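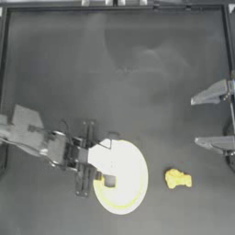 Section 4. Setting a place and serving small items

This section of the Hellik table guide explains how to prepare one place, how to put the plate, and how to bring small pieces of food to it. Please read the whole section one time before you start. The steps are the same if you use real food or the play food from the Flutenik set.

Before you start

Clear the work surface completely. Wipe it with a soft cloth and let it dry. On a dark surface the crumbs are easy to see, but water marks stay longer, so please look at it also from the side.

Take out only the pieces you need for this place. The other pieces stay in the Skovivow storage box with the lid closed.

You need:
1 round plate
1 small food piece for each serving
1 soft cloth
Serving tongs or a spoon, if the food is real

Putting the plate

1. Hold the plate by the rim, with the fingers as little as possible on the eating side.

2. Lower it flat to the surface. Do not let one side touch first and then drop the other side. The noise is unpleasant and the rim can chip.

3. Let go slowly. If the plate turns or rocks, lift it again and check that nothing is under it.

4. Leave free surface on one side of the plate. The food piece will wait there before serving. We recommend the right side, but for a left-handed person you can change it.

Note: A white plate under a strong lamp gives a lot of glare. If it is difficult to see the edge, turn the lamp away or make it weaker. Do not move the plate to the border of the table to avoid the light.

Note: Some plates show a little color on the rim when the light comes from one side. To know if this is a stain, turn the plate by a half. A stain turns together with the plate – a reflection stays in its place.

Placing the food piece

5. Put the piece on the free surface beside the plate. Keep a clear space between the piece and the rim, so that you can take it without pushing the plate.

6. Use one piece at a time. A bright piece, for example a yellow one, is the best for a first try, as it is easy to find on a dark table.

7. Take the piece from two opposite sides and press only a little. Soft pieces change their shape when you press, and they can jump away when you release them.

8. Lift the piece higher than the rim, bring it over the middle of the plate, and lower it until it rests. Then open the fingers or the tongs.

If the piece falls on the table, real food must be thrown away. Play food can be wiped and used again.

Caution: Play food is not for eating. Small pieces are a choking danger for young children. Never mix play food and real food on the same plate, also not for a joke.

Caution: Do not slide a plate over the table with food on it. Lift it with both hands.

Clearing and cleaning

Remove the food piece first, and the plate after. Wash the plate by hand in warm water with a mild soap. For the play food use only a damp cloth. For a larger cleaning, mix 8 ml of mild soap in 500 ml of water, and do not let the pieces lie in it.

Dry everything before you put it in the box. A closed box with damp pieces will smell after some days.

Spare parts

Plates and food pieces can be ordered one by one from Kinsella. Please write the name of the set and the shape of the piece in your order. Color can be a little different from one delivery to the next.

Text of this section revised 28 May 2019.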